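19 August 2026, Larkumthorpe bench, white arm

Protective stop again during the clear-the-table run. Writing it all down while I'm still annoyed, because the May entry for what I now think is the same fault reads, in full, "stopped, restarted, fine." Thanks, past me.

What happened: the arm picked an object, lifted, carried it over toward the orange bin, and on the way down to release height it quit. Joint position error, elbow. Brakes clacked on, the gripper stayed shut, status light went red. No contact with anything that I could see or hear. The controller disagreed and logged a collision. The collision, according to the log, was with the air a hand's width above the bin.

Cycle counter said 2176. The previous stop was at 2000 on the nose, which I took as a sign of something deep in the firmware and spent far too long on. It was a coincidence. I would like that hour back.

Things I blamed, in order:

1. The bin. It had crept toward the arm, and I assumed the fingers were catching the front lip. Moved it back to its tape marks, reran, same stop.
2. The payload setting. Somebody (handwriting in the settings log is mine) had left it on the value for the old Fundodico gripper, which is heavier than the one we run now. Fixed it. The stop came later in the descent, so I declared victory and went for coffee. It stopped again before the coffee was cool enough to drink.
3. The cable. More below.
4. The Jirnier planner. Always worth blaming. Replayed the same joint trajectory from a file with the planner switched off and got the same fault, so I owe it an apology, which it will not be getting.

After the payload fix I set the table up again with the usual clutter and jogged the arm over to the drop point by hand from the pendant, low speed, watching the elbow torque trace.

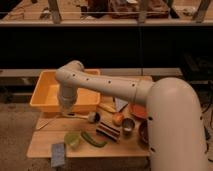

Gripper over the front lip of the bin, bin empty, the whole object set still out on the table.

Holding still, the trace was boring. Elbow torque where the model said it should be, give or take what I'd expect from a gripper somebody weighed on a kitchen scale. Then I rotated the wrist slowly, the way the release move does, and the trace climbed. Stopped rotating, it stayed up. Rotated back, it dropped again. Did that enough times to feel silly and it repeated every time.

So something was pulling on the arm, and it depended on wrist angle. The gripper cable gets tied down at the base end, and whoever tied it (see handwriting, above) left enough slack for the near side of the table and not much for the far left corner. At the drop point the wrist rotation uses up the last of it. The cable goes tight, the elbow feels a load that isn't in the model, and the controller does exactly what it is paid to do.

Cut the last tie, gave the cable a longer loop, tied it again. Ran the release move by itself at full speed. No stop. Put the old tie position back to be sure, and the stop came back on the second try. Loop restored. I am now willing to use the word "cause."

Now the part I am less amused by. During the third or fourth restart I cleared the fault from the pendant while I had one hand over the table, straightening the cup. The arm didn't move, and it shouldn't move on a clear. But on this controller the clear button and the resume button are next to each other, they are the same color, and I was looking at the cup. If I'd hit resume, it would have finished the descent at program speed. The drop point is nowhere near where my hand was. The path back from the drop point is a different story.

That's a near miss and I've put it in the Vương sheet as one, under my own name. Please don't be kind about it at the meeting.

Also worth knowing: the collision threshold had been raised. I found it at the loosest preset while I was checking the payload. There's no note. My guess is that it was done after the May stop, to make the stops go away, and it did a decent job of that for a good while. It also meant the arm was hauling on its own cable all that time and keeping quiet about it. Set it back to the default. If it trips on the default, write it down here and leave the setting alone until we've talked.

Cable condition: jacket is scuffed at the strain relief on the gripper end, no conductor showing. Wiggled it with the gripper idling and the signal didn't drop. I don't trust it. New one requested, form 342, in the hope that someone still reads form 342.

State of things as I leave:

- Arm parked, brakes on, pendant hung up on its hook.
- Long loop in the cable. It looks untidy. Leave it untidy.
- Payload and threshold both corrected and saved under a new profile name. The old profile is renamed DO_NOT_USE, which I realize is what the one before it was called too.
- Pickup order unchanged.

To do:

- Run the full clear-the-table sequence unattended from outside the taped line, with the torque trace logging. Not tonight.
- Put a cover or at least a piece of red tape on the resume button.
- Check the other arm's cable at its far corner. Same person tied that one.
- Ask whether the restart checklist can include "both hands off the table." I'd assumed it did. It has a line about closing the browser.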